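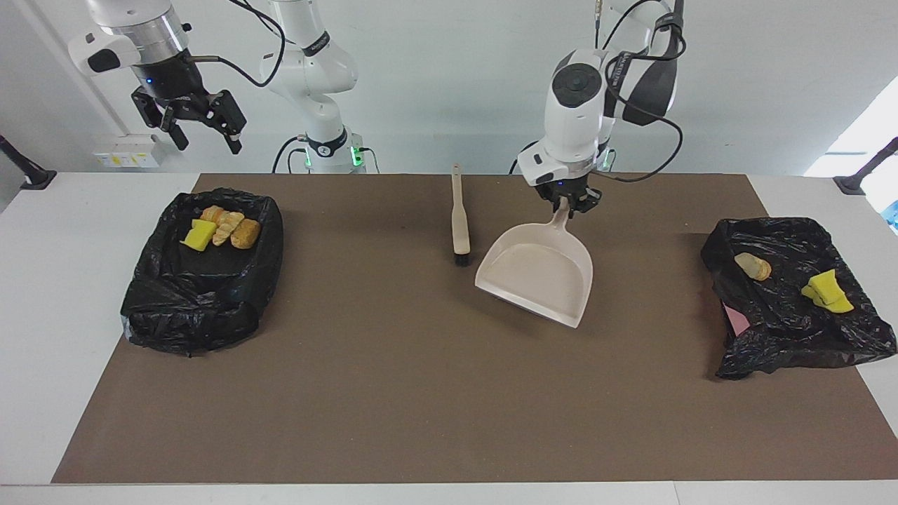
I did not grow up with a dustpan. In my mother's house we swept everything to the door and then over the step, and the hens took care of the rest. Now I live on the third floor in Uvness, there are no hens, and I had to learn in my thirties how to sweep a table properly.

It began with bread. Since December I bake most weekends from the little Hakala book, which has 156 recipes and not one photograph. My bread is quite good now. But a crust breaks into a surprising number of pieces when you cut it, and they travel. I found crumbs in my slippers. I found one in an envelope that I had already closed.

For a long time I used a wet sponge. I thought this was the clean way, because water is clean. But a sponge and dry crumbs together make a kind of paste, and the paste goes into the sponge and stays there, and after two days the sponge smells like a cellar. So my first rule is this: first dry, then wet. The brush and dustpan come before the sponge, always. When the last crumb is gone, the sponge has almost nothing to do and it lives much longer.

My second rule is to work on a mat. A mat does not let the crumbs jump so far as a bare table does, and if it is a plain one you can see where you have been. I like brown. My sister-in-law told me that brown hides the dirt, and maybe it does, but white makes me nervous. 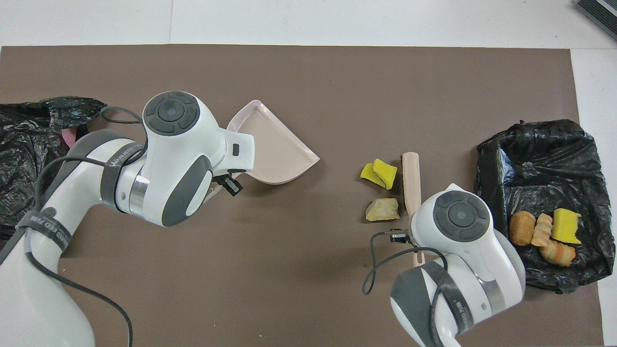
Then there is the question of the dustpan itself. I bought my first one at Pluda for 58 crowns and it was a mistake. The lip was thick and stiff, so each time I pushed the crumbs toward it, half of them went under. A good dustpan lies flat at the front, with no gap, and has a rim at the back and sides so that nothing runs out when you lift it. You should put it down in the shop and look at it from the side – I do this now and I don't care who is watching.

About the brush I have less to say. Short strokes, toward the pan, and don't lift the bristles high at the end or everything flies. After each two or three strokes, pull the pan back a little and sweep again. There will be a thin line of dust left where the lip was. I have read on the Sterkedeo forum that you can catch this line with a damp paper. I use my finger.

For the rubbish I prefer a bag that is already open and lying near, with its edge folded outward. Black bags are the cheapest here, 100 in a roll, and one roll lasts me more than a year. Old bread I do not throw away so easily. If it is only hard, it becomes breadcrumbs for the freezer, and then of course there are crumbs on the table again.

Next week I want to try the rye with caraway seeds. I expect the seeds will be worse.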